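4.2 Segmentation and pose estimation of dark objects

Objects in the phone-sorting task have low contrast against the tabletop, and this drives most of the design of the perception stack. A depth threshold above the table plane is not enough on its own. A phone lying flat stands only a few millimeters proud of the surface, and depth readings on glossy black material are sparse and biased toward the camera. We therefore fit the table plane once per session, store it in the base frame of the left arm, and use depth only to reject candidates that lie clearly above the plane, such as gripper housings and cable loops.

Candidate regions come from a mask network running on the fixed color camera. The network, Luvex, was trained on 2,891 labeled stills. Its labels distinguish three classes: object, arm, and background. Cables are assigned to the arm class, although the kinematic model does not contain them. Early versions of the label set left the cables in the background class, and the planner then treated a cable loop over an object as free space.

For every object mask the module fits a rounded rectangle by minimizing the distance between the mask outline and a two-parameter template. The fit returns a center, an in-plane angle, and a completeness score, defined as the fraction of the template outline supported by mask edges. Where the arm mask touches the object mask, the missing outline is marked as occluded and excluded from the residual. A completeness score below 80 percent blocks the object from being selected as a grasp target, but it stays in the world model as an obstacle. 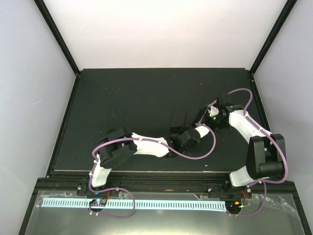
4.3 Shared workspace arbitration

Both arms are mounted on the front rail, and their reachable regions overlap over much of the table. Running two independent planners with a stop on predicted collision was tried first and dropped. The arms came to rest with the grippers close together, and neither planner could find a retreat that the other would accept.

The arbiter, Mitener, replaces this with a reservation scheme. The volume above the table is divided into columns, and each arm must hold every column its swept volume will enter before a motion segment is released. Reservations are granted in the order received. An arm that has waited for 9 control cycles may ask the other arm to retract along the path it came in on, which is always feasible because the columns behind an arm are kept until the segment is complete. The request is refused while the other gripper is closed on an object.

Swept volumes are computed from the link meshes with a padding of 10 millimeters. Cables need separate treatment. They arch outward from the links, and the shape of each loop depends on recent joint motion as well as on the current pose. We model them as a set of capsules attached to the outer side of the elbow and the wrist, sized by hand. The capsules are conservative -- they cost the planner some direct paths across the middle of the table -- but they are cheap to check.

4.4 Viewpoint-aware waiting poses

The perception and arbitration modules interact through occlusion. An arm waiting for a column is often parked over the objects it is meant to handle next, and the fixed camera then receives an incomplete outline. Figure 3 gives a case with the left forearm and wrist extended over the middle of the table. One phone has its camera lenses in view while the wrist begins to cover its lower half; a second dark object is visible below the forearm only in part. Under the rule in Section 4.2, an outline of the latter kind should be held as an obstacle, with no grasp proposed.

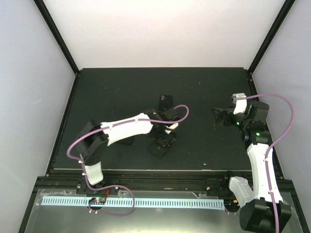
Figure 3. Two-arm cell with dark, flat objects on a black work surface. The left forearm covers part of one object.

To reduce such cases, the waiting pose is chosen from a small set of candidates by projecting the arm meshes and cable capsules into the camera image and counting the object pixels they would hide. Objects not seen in the current image are projected from the world model at their last confirmed pose. The candidate hiding the fewest pixels is selected, with ties broken by joint travel. The projection runs on the cell computer inside Skevon, the same process that serves the table plane, so that no second copy of the calibration has to be kept in step.

The scheme does not handle overlapping objects. Two dark rounded rectangles in contact tend to be merged into a single mask, and the template fit then settles on whichever outline is longer.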